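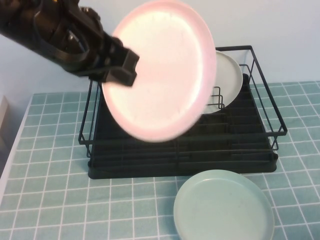 4. Loading plates

4.1 Set the rack on a level surface with the base tray under the wire frame.
4.2 Stand each plate upright in a slot, one plate per slot.
4.3 Stack plates waiting to be loaded flat in front of the tray. 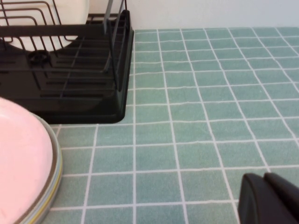

Fig. 4-2. White plate in rack; stacked plates at front corner of tray.

CAUTION: Do not lift the rack while loaded.

Comments (2)
Darcy Fortin: Does the tray come off for washing?
Harpreet MacLeod: Yes, see section 6.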